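«Lo que falló fue la palabra "suelto"»

Cuando llamo a la responsable de pruebas de Floketon, me pide cinco minutos para buscar un café y vuelve con ganas de hablar. Lleva todo el invierno enseñando a un brazo robótico a limpiar cuartos de baño, dentro del proyecto Nasano, y lo que me interesa es el fallo de febrero, ese que obligó a parar las pruebas un sábado por la tarde y del que en la empresa todavía se discute a la hora de comer.

«Mira, te lo cuento sin dramatismo, que no hubo heridos ni nada roto», empieza. «El brazo tenía que coger un paño, repasar el lavabo, dejarlo y volver a su posición. Bueno, pues el sistema dio el paño por soltado, la pinza no se había abierto del todo y el brazo arrancó hacia atrás con la tela enganchada, a velocidad de ir vacío. ¡Imagínate el latigazo!» 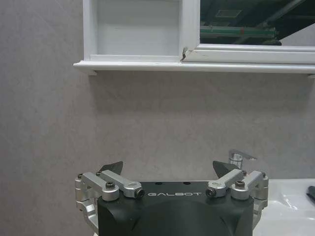
La velocidad es lo que más le preocupa, y se extiende un buen rato en ello (yo, encantado). Con algo entre los dedos, el brazo va despacio; sin nada, se le permite correr bastante más. Si el programa se equivoca sobre lo que lleva en la mano, se equivoca también sobre lo rápido que puede moverse, y en un baño, con la loza, los espejos y los frascos tan a mano, eso da respeto.

Revisaron casi 1000 ciclos grabados, con una paciencia que ella atribuye a los bocadillos de tortilla. En 911 la orden de abrir y la apertura real coincidían sin problema. En 17 había un retraso pequeño, de esos que se dejan pasar, y en nueve el brazo ya se estaba retirando con los dedos todavía a medio abrir. Los demás los descartaron por tener la grabación incompleta.

«Esos nueve me quitaron el sueño, te lo digo de verdad. El fallo llevaba semanas con nosotros y lo teníamos registrado como ciclo correcto. El programa leía la orden enviada y se daba por contento, sin preguntarle a la pinza dónde estaba».

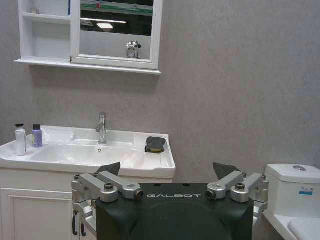 Por Aurelia Montcada
Redactora de tecnología y oficios

Le pregunto por el arreglo y se ríe, porque la primera propuesta fue esperar un segundo más y ya está. La rechazaron. Ahora el brazo no cambia de velocidad hasta que la propia pinza confirma su apertura, y si la confirmación no llega se queda quieto y avisa. La parada de emergencia, que antes colgaba junto a la puerta, ha pasado a estar en la mano de quien supervisa.

«Los compañeros de Wetville, que prueban el mismo programa en cocinas, nos mandaron sus registros y también encontraron algún caso. Y fue Nyamweya, la firma que nos audita, la que insistió en repetirlo todo con telas distintas. Qué pesados, pensé yo, y qué razón tenían».

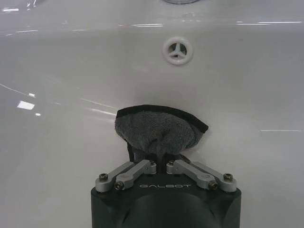 La felpa, me explica, les dio más guerra que ningún otro tejido, porque los rizos se agarran a cualquier canto y un paño puede quedarse colgando de un dedo aunque la pinza esté abierta. Para eso la confirmación de apertura no basta, y siguen dándole vueltas: han probado a sacudir un poco la muñeca antes de retirarse, cosa que funciona con los paños finos y regular con los gruesos.

De momento, cualquier prueba con tela se hace a velocidad lenta de principio a fin, también en la vuelta. Se tarda más y a ella le da igual. «Prefiero que me digan que mi robot es un tortuga», me dice, y luego se corrige, «una tortuga», y me pide que ponga que el lunes vuelven con los paños gruesos.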